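Cement kilns release carbon dioxide from the limestone itself, so cleaner fuel solves only part of the problem. Ji-hoon Hong, a materials chemist at Brevix, works on solid sorbents that take the gas out of the exhaust stream.

"The chemistry of capture is well understood," Hong said. "Regeneration is where the energy goes."
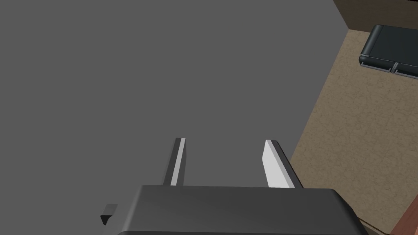 His group coats a porous ceramic with an amine. The coated pellets release the gas at 95 degrees Celsius, low enough to use waste heat from the plant.

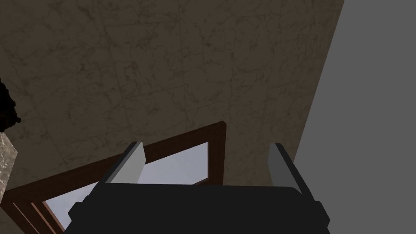 Jad Rizk
Staff Writer, Materials

The latest batch ran for 700 cycles in a test column and lost 2 percent of its capacity. Hong attributes most of that loss to oxygen attacking the amine.

"Sulfur is the next test," he said. "We ran clean gas. A kiln does not give you clean gas."
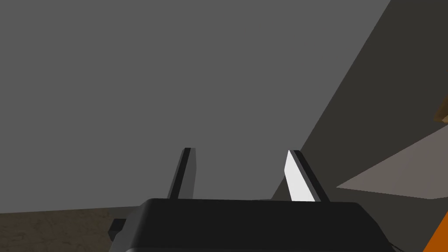
A trial with untreated exhaust starts in September at the Gresteo plant. The column there will hold 10 kilograms of pellets.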